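How to Record a Hand-Packing Task So a Robot Can Learn From It

Good demonstration data starts long before training day! If you want a robot to pick up a human packing job, the recordings have to follow the same rules every time, and the good news is that the rules are simple. We use the set below on our Grukden line work, and it has saved us a lot of re-recording.

What you need

A head-mounted camera with a fresh battery
A table you can keep clear along the front edge
Cardboard parts for the session, sorted by shape
A notebook or the Tuvorar log sheet

Step 1. Fix the view before you touch anything

Put the camera on, stand where you'll work, and check the live picture with both arms stretched out. Both hands need to stay in view for the whole task, fingertips included. Tighten the strap, then look down and up a few times. If the view slips, tighten it again and repeat the check. Please don't skip this part, even when you're itching to get going. 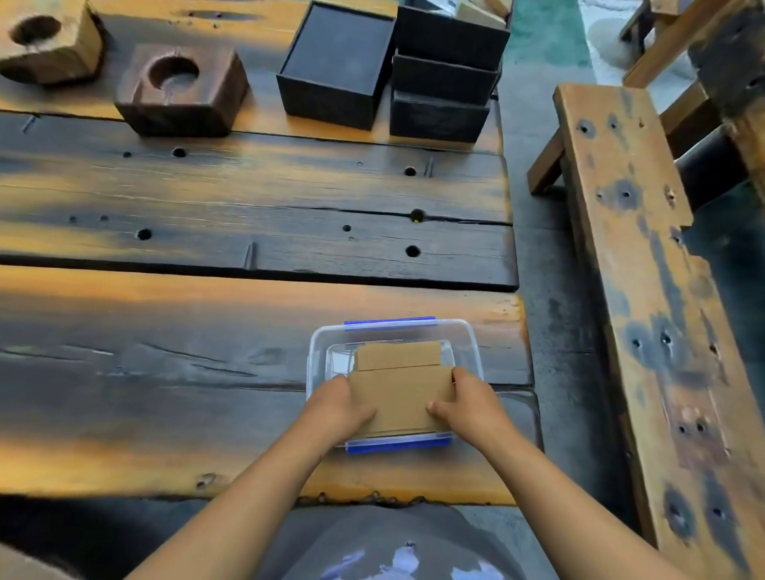
Hand visibility is the rule I care about most, and it's the one new operators break first. It's so easy to lean in when a part is fiddly, and then your own forearm hides the grip (I still catch myself doing it). Keep your elbows a little wide and let the hands come in from the two sides. A clear container is a big help with this kind of task: with the cardboard lying inside and a hand at each side of it, you can still see the table through the walls, so the edges of the part are easier to follow. Keep the finished pieces toward the back of the table and do the handling up front.

Step 2. Agree on where a clip starts and stops

Start with both hands resting on the table, holding nothing. Stop the same way. Hold still for 2 seconds at each end so the person labeling can find the cut point. If you drop a part, pick it up and carry on. A clean recovery is great material, so mark it in the log and keep the clip!

Step 3. Work at your normal pace

Slow, theatrical movements teach slow, theatrical movements. Do the job the way you'd do it on a regular Monday. We keep sessions to 32 clips and then take a real break, with the camera off.

Step 4. Handle flat stock as a group

Flat blanks like to slide around. Square the stack with both hands before you move it, and set loose piles down well to one side of your working spot.

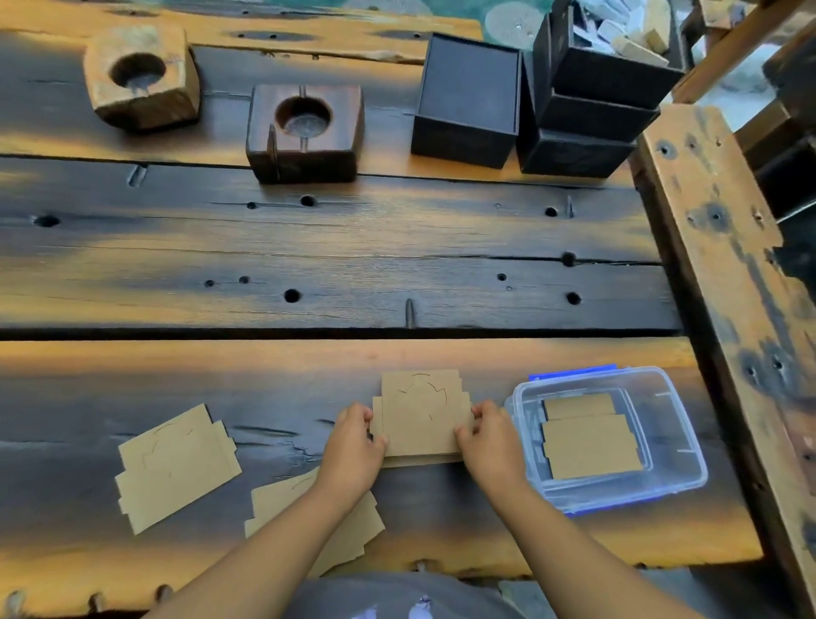

Squaring a stack of die-cut blanks at the near edge of the table.

Step 5. Name and check the files

Use task, operator code, clip number, in that order. Our Bravuvard set has almost 3,000 clips, and a sloppy name in there is very hard to find later. Play back every tenth clip at full size before you pack up. Out of 154 clips in our March batch, the ones we threw away all had the same fault: a hand out of view. Log the rejects too, with the reason, and pass the sheet to whoever runs the Wragg import.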